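Prelter opens its cloth-handling project to seven more partner workshops

Mar 5, 2024

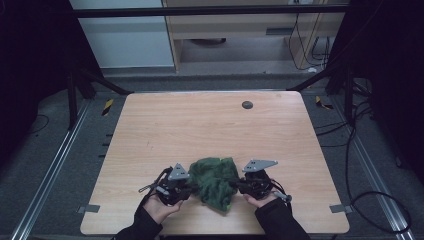
Teaching by hand, one towel at a time

Prelter is delighted to announce the next stage of Gevano, its long-running project to gather good examples of everyday handling tasks, and to welcome seven new partner workshops that will be recording alongside our own team from this spring onwards.

Those who have followed Gevano since it began last October will know that the idea is a simple one, even if the days can be long. A person sits or stands at a table, takes a hand-held gripper in each hand and does an ordinary job with it: picking up a cloth, finding the edges, shaking it out, folding it and putting it down again. The grippers stand in for the fingers of a robot, so the movements that are recorded are ones a robot with the same kind of fingers could also make. The recordings then go to our learning system, Trimov, which studies them and works towards doing the job by itself.

Cloth has been the heart of the work so far, and we make no apology for how much time we have given it. A cup keeps its shape when you lift it, but a towel comes up differently every time, and the people at our tables have had to learn a patience with it that we rather admire. To date they have completed 1,554 full recordings, all of them watched through afterwards by a second member of the team before being passed on to Trimov. Recordings in which the cloth is dropped and picked up again are kept and labelled, and they have proved some of the most useful we have.

"When I started I thought I knew how to fold a towel," said Alfredo Lagman, who leads the recording team at Prelter. "Then you give up your fingertips for two small grippers and you find yourself thinking about every corner. People go very quiet in their first hour. By the end of the week they are chatting away while they work, and that is when we get our best material, because the movements have become natural. I would much sooner have one relaxed fold than a dozen careful ones."

What the new partners will do

Each of the seven workshops will be lent a pair of grippers and a set of cloths in different sizes and weights, and will be asked to send in 500 recordings over the coming months. New recorders spend 20 hours with one of our team before their work is added to the collection, and they are paid for that time in full. The workshops may choose their own tables and lighting, and we would encourage them to, as we are keen for Trimov to learn from more rooms than ours.

Scheduling and checking will be looked after through Avram, the small web tool our team wrote for its own use and has been tidying up over the winter so that other people can bear to use it too. Partners will be able to see which recordings have been accepted and read the notes left by the checker.

Workshops that would like to be considered for a later round are warmly invited to write to the Prelter press desk, who will pass letters on to Alfredo and his team. Visits to the recording room can be arranged by appointment.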